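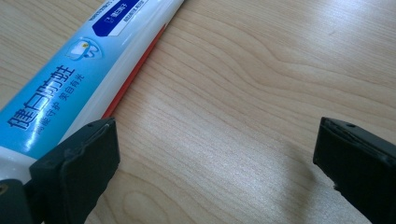 What does a weapon light on a carry pistol do for you? It lets you see what you are pointing at, a courtesy your neighbor's cat and your teenage son will both appreciate at 2 a.m.

Thursday
By Nest Jenkins

The light is the easy part. The holster is where the money goes. I own a drawer of them, and every one was perfect until I bolted something to the front of the gun.

Darell thinks it has the cure. The Reltville company's new holster, the Morgan, grips the light body instead of the trigger guard, so one shell fits several compact pistols. It costs $289, a price that made Kofi Aryee, who runs the counter at my local range, put the box back down and wipe his hands.

I wore one for most of February. It rides high, clicks like a seat belt and let go of the pistol cleanly in 300 practice draws. It also dug into my hip on every drive longer than a grocery run – the belt clip has a corner on it that somebody at Darell must have been proud of.

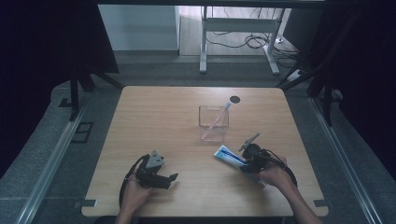
Will it fit a light you already own? Only if that light is one of the 6 models on Darell's list, and the cheap one in your safe probably isn't among them.

Grethe Eskildsen, who designed the shell, told me the list will grow. Molds cost money, she said, and Darell has sold 4,000 holsters so far, mostly to people with the Sterko light. I have the Sterko. I bought it in a hurry, for a holster that no longer fits anything. The Morgan is on my belt as I type, and I've taken a file to that corner.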